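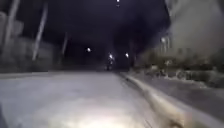

Home | About the Study | Take Part | News | Contact

Call for participants: do you work nights, or walk home late?

August 2024

We are a small group at the Mindel Sleep Project looking for people who are out and about after dark as a regular part of life, and who would be willing to keep a sleep diary for us through the month of September. Bakers, nurses, bartenders, cleaners, parents of newborns who pace the block at 2 in the morning (we see you!) are all very welcome, and so is anybody who simply likes a long walk before bed and has done it for years.

Our first round had 299 people in it, which was a lovely surprise, and a good many of them wrote far more in the margins than we ever asked for. We read all of it. What came through again and again was that the trip home matters, and that people have strong feelings about the last stretch before their own front door. So this time the diary has a page for it. 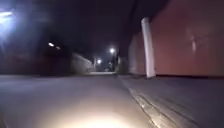 Photo: Kaiwen Jin / Mindel Sleep Project

What we would ask of you

You would fill in a short diary every day, on paper or on your phone, whichever you like better. There are 13 questions and most people get through them over a cup of coffee. We would also like to talk with you by phone 3 times during the month, at an hour that suits your schedule and not ours, so please don't worry if you sleep until four in the afternoon.

Who can join

You should be 18 or older, be out after 10 p.m. on most of your working nights or walking nights, and live in Rondonuwu or Lustum. You do not need to be a bad sleeper. Good sleepers are every bit as useful to us, and a little rarer.

As a thank-you, everyone who finishes the month gets a grocery gift card and, if you'd like one, a plain-language summary of your own diary.

To sign up, or just to ask a question first, write to Kaiwen Jin, Mindel Sleep Project, Room 319, Onano Building. Please tell us what sort of hours you keep and the best time to call. You can drop out whenever you want and you won't have to give a reason.

Contact us | © 2024 Mindel Sleep Project | Back to top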